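共同工房の中古アーム2台、作業台まわりの相談(大理石柄シート・ケーブル・つかみ)

1: kereama_shop
共同工房でアームを組んでいる者です。前スレが埋まったのでこちらに続けます。
前スレのまとめ。中古の協働アームを2台、アルミ溝の作業台に固定するところまで終わりました。片方にグリッパを付け、工具を拾って決まった位置に戻す動作を作っています。台に直接工具を置くと溝に引っかかるので、大理石柄のシートを敷いて作業しています。
困っているのはCクランプです。レンチやドライバーはだいたい取れるのに、クランプだけ安定しません。

2: dimas_p
乙です。クランプはどこをつかませてますか。フレームの背なのか、ネジ棒なのか。

3: kereama_shop
>>2
最初はネジ棒でやっていました。ハンドルが回ると棒の向きが変わって、持ち上げた途中で姿勢が崩れます。今はパッド側の端に寄せて、そこから下ろす位置を詰めているところです。 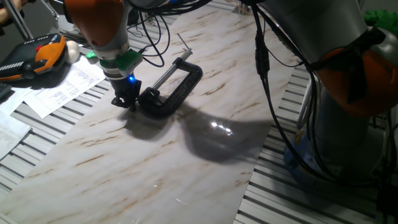
教示は手でやっていて、降下の最後の16ミリだけ速度を落としています。ここを速いままにすると、指先がクランプに当たったときに止まるまでが長く、シートに跡が付きました。今の設定なら当たっても保護停止で収まります。
指は短いほうの爪です。長い爪も試しましたが、先でたわむので戻しました。

4: 名無しの組立屋
そもそもシートがいらないのでは。光沢のある柄物を敷いたらカメラで認識させるときに苦労するぞ。照明が上からだと真っ白に飛ぶところができる。つや消しのグレーのゴムマットにしとけ。

5: kereama_shop
>>4
今は教示した点に行くだけなので、カメラは使っていません。認識を入れる段階になったら替えるつもりです。ゴムマットは一度試しましたが、爪の先が引っかかって横にずらす動作が使えませんでした。

6: mereana_c
シート擁護派です。うちも家の作業台でアームを使っていて、滑る面のほうが楽でした。少しくらい位置がずれていても、指を閉じたときに物のほうが動いて中央に来てくれます。ゴムだとその逃げがないので、位置がずれた分だけアームに力がかかります。
認識の話は4の言うとおりで、反射はかなり邪魔になります。

7: 名無しの組立屋
物が動くのを当てにするのは位置決めとは言わない。クランプみたいに重くて形のいびつなものは回転するだけで、中央になんか来ない。治具を作ってはめろ。樹脂の板を彫れば済む。

8: mereana_c
>>7
戻す側に治具を置くのは賛成です。拾う側まで治具にすると、人が毎回きちんとはめないといけないので、工房で使う人が守らないと思います。

9: keabetswe
ケーブルのほうが気になりました。手首の外を通して後ろに垂らしてるんですよね。手首を大きく回すと、そのうちどこかに引っかけますよ。自分はコネクタを一つだめにしました。
面ファスナーのバンドで中間のリンクに留めて、手首側に輪を一つ分だけ余らせるといいです。結束バンドで締め切ると、交換のたびに切ることになります。

10: kereama_shop
>>9
ありがとうございます。余らせる長さはどのくらいにしていますか。

11: keabetswe
手首の軸を両端まで回してみて、一番引っ張られる姿勢からさらに20センチ。長すぎると今度は台の上の物を引きずるので、そこは現物で合わせてください。

12: dimas_p
架台は何で組んでます? 前スレで読んだ気がするけど見つからない。

13: kereama_shop
>>12
柱も斜めの梁もアルミフレームです。斜めのほうは後から足しました。足す前は、速い動作の終わりに台ごと揺れて、柱に付けたものが全部びりびり鳴っていました。
端材はClaradportの解体業者から、まとめて3000円で買いました。長さがばらばらなので、切る手間のほうがかかっています。

14: 名無しの組立屋
アームの台と柱を同じフレームにつないだら揺れが回るに決まってる。柱は床から別に立てるのが基本。

15: kereama_shop
>>14
共同工房なので床に穴が開けられません。置くだけの柱だと人がぶつかって動きます。今の組み方で、停止後の揺れは気にならない程度になりました。

16: urho_s
ずっと読むだけでしたが一つ。ペンダントを台の上に置いていると前スレにありましたが、アームの届く範囲には入っていませんか。自分のところは入っていて、原点復帰でぶつけました。非常停止のボタンが横から押せる位置かどうかも見ておいたほうがいいです。

17: kereama_shop
>>16
台の奥側に置いて、アームの動作範囲をソフト側で制限しています。シートの奥の縁を越えないように面で切りました。キーボードも同じ列です。作業するとき人は奥側にいるので、この並びだと手が届きます。
ただ制限面を決めたのが手先の位置だけで、肘は見ていません。確認します。

18: kereama_shop
12月5日に共同工房の開放日があったので、夕方まで作業してきました。9、16の指摘を受けてやったことを書いておきます。
ケーブルは中間のリンクに黒いバンドで留めました。手首を端から端まで回しても張りません。
肘の範囲は、腕を一番たたんだ姿勢でゆっくり動かして確かめました。後ろの物には届きませんが余裕は小さいので、肘にも制限面を一枚足しました。
クランプは置き方を変えて、フレームの背をつかむ点を別に作りました。20回やって失敗が3回です。失敗はどれも、つかんだ後に重いほうへ傾いて置き場に入らなかったものです。
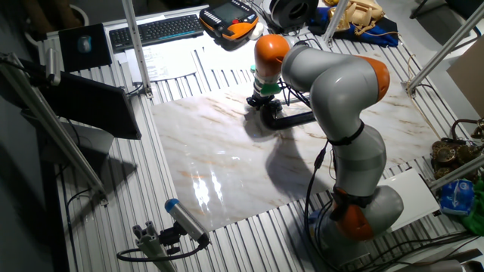
19: dimas_p
>>18
乙。傾くなら重心の真上でつかむしかないね。指にゴムを貼るのは試した?

20: kereama_shop
>>19
まだです。自転車のチューブを切って貼ってみます。

21: 名無しの組立屋
20回で3回も落とすなら治具にしろと何度も。

22: mereana_c
>>21
落としてはいなくて、置き場に入らないという話では。置き場の入口を広げて斜めに面を取れば、多少傾いていても入ります。拾う側はそのままで試してほしいです。

23: 名無しの組立屋
>>22
置き場の面取りはやればいい。それは治具だぞ。

24: urho_s
肘の件、対応早いですね。制限面を足したあと、教示済みの点が範囲外になっていないか、低速で一周通しておくといいです。

25: kereama_shop
>>22 >>23
置き場は3Dプリンタで作り直します。入口を片側5ミリずつ広げる予定です。
>>24
一周は通しました。戻りの途中の一点だけ引っかかったので、手前に移してあります。
次はゴムを貼った爪で同じ回数をやって、結果をここに書きます。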